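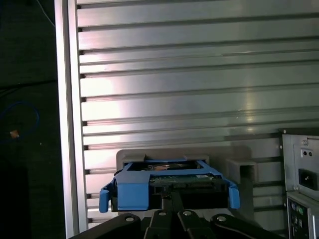

A drive in its blue caddy.

Remastered, again

Sep 1, 2021

So Roltholm is getting the anniversary treatment. Akside announced it in February and the box finally landed in my mailbox last week, and I have now been through the whole thing twice, once on speakers and once on the good headphones, trying to hear what I paid for.

For anyone who came in after the drone crowd had moved on: Roltholm is the long Oltmanns record, 63 minutes, four pieces, mostly organ and shortwave hiss with a bit of bowed something in the third part. I bought the original CD used and played it to death one winter. I'm not neutral about it. I also don't think it ever needed fixing.

The sticker on the new one says "newly transferred from the original sources." Which sources? The booklet has 24 pages and I read all of them, including the essay, and the closest it gets is a line about "archival materials." That could be the tapes. It could be the same files the CD was cut from, run through a newer box with a nicer name. If you had the tapes on the bench you'd think somebody would want to brag about what kind they were.

Here's what I can hear. It's louder. The quiet opening of the first piece, where you used to lean in and wonder if the player had started, now starts right away and sits there. The low end is a bit rounder, and I'll admit the organ entry in part two sounds great. The hiss has been cleaned up in part three, and I miss it. On a record where half the texture is hiss, I'd like to know who decided which hiss was the music.

The bonus disc is called Drover and it's the reason most people will cave. It's described as a lost live set. I have my doubts about "lost," having owned a pretty bad copy of what sounds like the same set for years, traded around with the wrong title on it. The new version is clearer, no argument. It also fades out up to a minute earlier than mine does, right where the pedal tones start to beat against each other, and the booklet doesn't mention an edit.

Pressing is 900 copies, hand numbered. Mine is 178. I don't know why that pleases me, but it does a little, and I suppose that's how they get you.

Reviews so far have been glowing, with the words "immersive" and "revelatory" getting a real workout. Maybe. I tried a few minutes of old against new with the volume matched as well as I could manage by ear, and the big revelation mostly went away. Parts two and four I'd give to the new one. Parts one and three stay with the old CD.

If you've never heard Roltholm, get whichever one is cheaper. If you already have it, listen to the download of Drover first before spending box set money. I'm keeping mine, and the old disc is staying on the shelf next to it. If anyone has a longer copy of that live set, with the ending, please write to me.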